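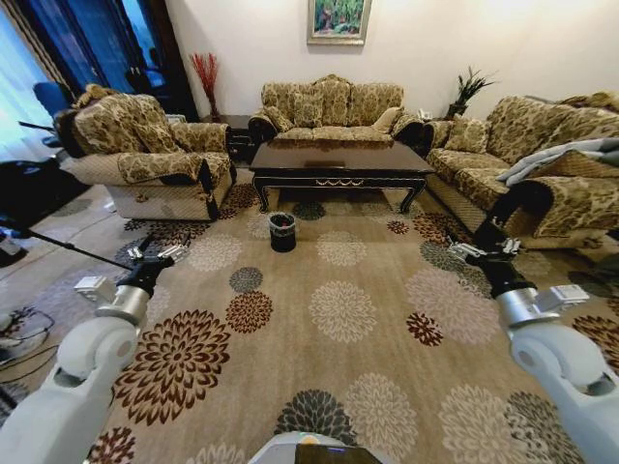 Public Sector Hiring > Applications and Eligibility
Thread: Korkville Water, Env. Compliance Specialist II — how do they count part-time experience?

gradedposition
Posted 11th May

The posting closes at the end of the month. Minimum qualifications are a bachelor's degree in a related science plus 30 months of "progressively responsible experience in permitting, sampling or compliance reporting." I have more than that on the calendar, but 19 months of it was at half time for the Taderby sanitation district. The posting says nothing about proration. The portal (Lanz) has a field for hours per week and a field for start and end dates, and doesn't show what it does with either.

Does anyone know if the screen is by calendar month or by full-time equivalent? I would rather not burn an application if I'm going to be ruled out at the first step, as there's a waiting period before you can reapply for the same class.

siltfence
Reply 1

Full-time equivalent. Every merit-system employer I've applied to prorates on a 40-hour week. Your 19 months at 20 hours is nine and a half. If the rest of your history doesn't bring you up to 30, you don't meet minimums.

The portal doesn't calculate anything, by the way. It passes the fields through to an analyst.

form_171
Reply 2

I disagree with "every." Skidville counts calendar months for anything at half time or more, and prorates only below that. It's in their personnel rules under the definitions, and the posting never mentions it. Korkville could be using either method. Look for the class specification, which is a separate document from the job posting. The spec usually has a line such as "experience is computed on the basis of..." and that line controls.

siltfence
Reply 3

Skidville is the exception. I wouldn't plan around it.

gradedposition
Reply 4

Found the class spec. It was last revised in October and it reads "two years and six months of full-time or equivalent part-time experience." So I assume that means prorated?

form_171
Reply 5

"Equivalent part-time" means prorated, yes. I withdraw the point as far as Korkville goes. What to do with it:

1. List the half-time job as its own entry. Don't merge it with a later full-time job at the same district, even if the title didn't change. A merged entry with one hours figure gets read at the lower number.

2. Put actual hours in the hours field. If you averaged 24 and your letter said 20, use 24 and be ready to document it with pay stubs or a supervisor's letter.

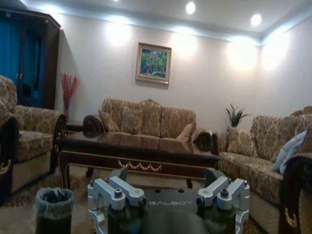 3. Check whether lab coursework or a certificate substitutes. Many specialist classes allow 12 months of substitution for a master's degree in the field. The substitution language sits at the bottom of the spec and is easy to miss.

4. Answer the supplemental questions in full. "See resume" is scored as no answer in most systems, and resumes often aren't reviewed at the minimum qualifications stage at all.

siltfence
Reply 6

Agree with 1, 3 and 4. I'd be careful with 2. If the employer verifies with HR at the old district, HR will report the budgeted hours and the analyst will see a mismatch. On a merit list that can get you removed after the exam, and that's worse than being screened out before it.

form_171
Reply 7

A mismatch with documentation attached is not a falsification. I have had overtime and extra hours accepted twice. Upload the stubs with the application and note it in the comments box for that job entry.

siltfence
Reply 8

Accepted by which employers? Some specs exclude overtime in writing.

form_171
Reply 9

Two counties and neither spec mentioned overtime. If Korkville's excludes it, then it's excluded. 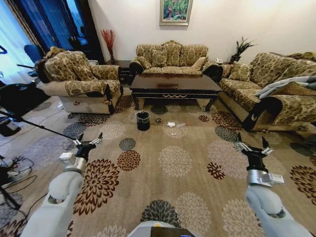
gradedposition
Reply 10

The spec is silent on overtime. With proration I come to nearly 30 without the extra hours, and over it with them. I do have the pay stubs. I emailed the recruitment contact and asked for the computation method in writing, and for the appeal window if I'm screened out.

siltfence
Reply 11

Good. Save the reply as a PDF. Appeal windows are short, and they often run from the date on the notice — the day you open it doesn't count.

form_171
Reply 12

Also export the submitted application. Lanz lets you edit your profile afterward, and the edits don't carry back to what was filed, so keep a copy of the version the analyst has.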